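Spur gears, Heltlow workshop

Ylva Hedlund is sorting the spare parts from the old Kadach winding machine. There are over 300 pieces in the boxes, and the gears come first. Two more pages will follow — shafts, then bearings.

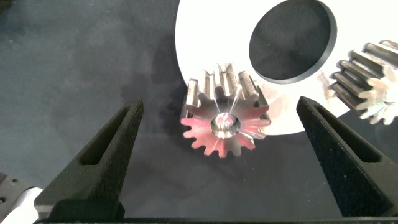
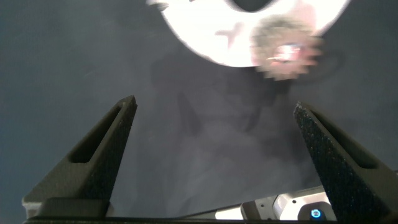 On the dark work surface. First picture: a silver spur gear with the white plate behind it.

Parts already listed are on the Irix shelf. Page updated August 1, 2018.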